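Pudlow packers get a say before robots reach the bench

Staff at gift basket company Pudlow will keep their hours when two-armed robots start work at its Beltrán Road packing shed in July, the company has told them, but most will see their jobs change.

The shed employs 24 packers and sends out 2280 baskets in a normal week. Under the plan, three robots will take over the plain grocery line, where each basket gets a fabric liner and a handful of tins, cartons and bottles. People will stay on the ribbon, card and glassware benches, and will check every basket before it is sealed.

Operations manager Nadja Ruchti said the grocery line had been the hardest to fill for years. It is repetitive work, done standing, and it accounts for most of the sore wrists and shoulders reported at the site.

No robot has been installed yet. The supplier, Claren, is working out the packing moves on a computer, in a simulation program called Wumard, and the packers have been watching the runs on a screen in the lunch room and sending back comments.
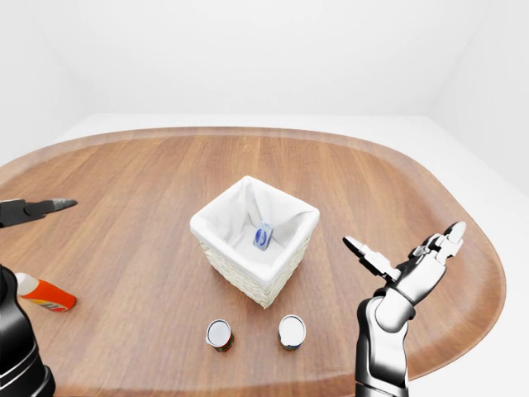
Rosimeire Bastos said she had gone in expecting to be told what was happening and had come out with a list of things to fix. Her main worry was the order of packing. Tins need to go in first, she said, or whatever is already in the basket gets squashed, and the early runs took no notice of that.

Claren has since changed the order for the baskets that carry the most weight. Ms Bastos said she was happier, but would wait to see it done with real tins.

The simulated robot has two arms that can be fitted with different ends. In some runs the left arm has a plain two-fingered gripper and the right has a jointed hand. The gripper is cheaper and easier to clean, according to Claren engineer Andri Fankhauser. The hand costs more to look after, and he said the company would only supply it where a gripper could not manage.

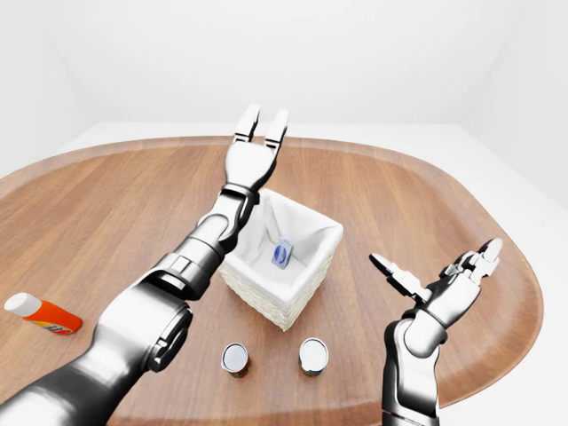 New roles, same pay grade

Eight of the packers will train as line minders. They will load the shelves, clear jams and stop a robot when something looks wrong. Training is paid and takes place during normal shifts. The rest will move to the finishing benches or to checking.

What has not been settled is pay. Minders will start on the same grade as packers, and staff representative Ursina Aebischer wants that looked at again once the robots have been running for a full season.

"It's a different job," she said. "You're answering for what the machine does, and you're doing it on your own for a good part of the shift. People are willing – they just want it written down."

Ms Ruchti said the company had agreed to a review but would not commit to a figure. She said there would be no forced redundancies, and that casual staff would still be taken on before Christmas.

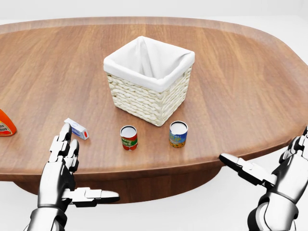

Shift patterns have caused the most discussion in the lunch room. The early start exists so the grocery line can get ahead of the finishing benches, and with robots on that line it may no longer be needed. Parents on the early shift have asked to keep it, as it lets them finish in time for school pick-up. The packers also want to know how often a minder will have to step in, and stock lying down is the case they keep coming back to. Claren has run that one with a hand on each arm, the basket empty, two cans upright in front of it and a small carton on its side off to the left. On the real line, tipped cartons are common by mid-afternoon, when the shelves have been picked over. If a minder has to stand each one up, Ms Aebischer said, then three robots will keep a person busy all day, and the rosters should allow for it.

Ms Ruchti said a draft roster would go to staff before the first robot is switched on. The early shift will stay for now.

The first robot will pack 100 baskets under supervision, none of them for customers, and the packers will open and mark each one.
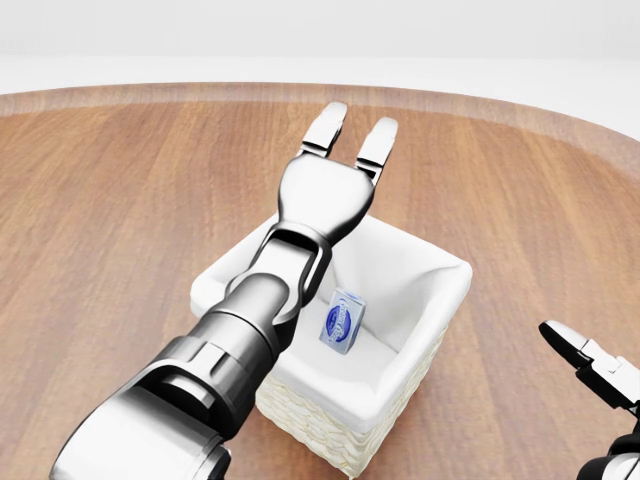

A simulated run at the packing table, with a small box in the lined basket and the gripper open.

Staff can put their names down for minder training at the shed office until the end of the month.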